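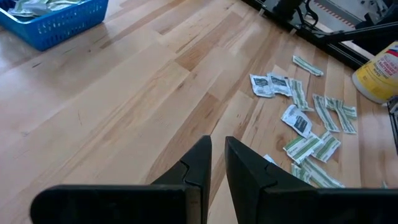

Search articles, authors, issues

Automation / Maintenance / Shop floor

The packet cell at Lindach is serviced in November, and the work starts with the fingertips. A thin packet lying flat on a wooden table gives a gripper very little to hold. The finger has to come down far enough to touch the wood and no further. If the tip is worn on one side it rides up over the edge of the packet and closes on nothing.

Fenna Hendriks, who looks after the cell, checks the fingers as a pair. She closes them on a strip of card and pulls. If the card slides out more easily at the front than at the back, the tips are out of parallel and both are changed. Fitting one new finger beside an old one moves the grip off centre, and the error then turns up in every pick.

Next comes table height. The arm was taught against a fixed surface, but timber moves with the seasons. Hendriks touches down at 12 points and writes each reading in the log. Anything more than 2 mm from the stored value means the table feet are adjusted before the software is opened. Correcting a crooked table in the program, she says, hides the fault until somebody leans on a corner.
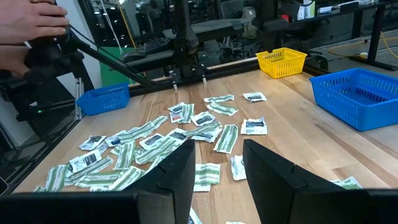
The wrist camera is done third. Its bracket is held by small screws that work loose under repeated stops, and a slight turn of the bracket shifts every packet in the picture. The lens is wiped, the screws are marked with paint and the view is compared with a stored one. Glare is harder to deal with. Varnished wood under ceiling lights throws back bright patches, and a pale packet lying in one can lose its outline. The cell at Vullow went over to a matt cloth, which cured the glare and then wrinkled under the fingers.

Josué Peixoto, who writes the maintenance schedule, wants the baskets treated as part of the machine. They are light and easily knocked, and a basket that has crept 5 mm along the table is enough for a finger to catch the rim. His schedule has their positions checked at the start of each shift.
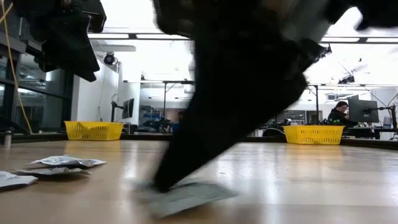
Pressing force is set last. Too little and the packet slides ahead of the tip; too much and the joint motors warm up while the tip wears flat. Peixoto starts low and raises the setting in small steps, with 20 picks at each. Crumpled packets go into the trial along with smooth ones. A setting found on smooth packets alone seldom survives the first full shift.

Cables are left to the end of the visit. They are inspected at the wrist and at the elbow, with the arm at full reach, and any tie that has bitten into the sleeve is cut off and replaced with a wider one. The old fingers are bagged, dated and kept until the next service.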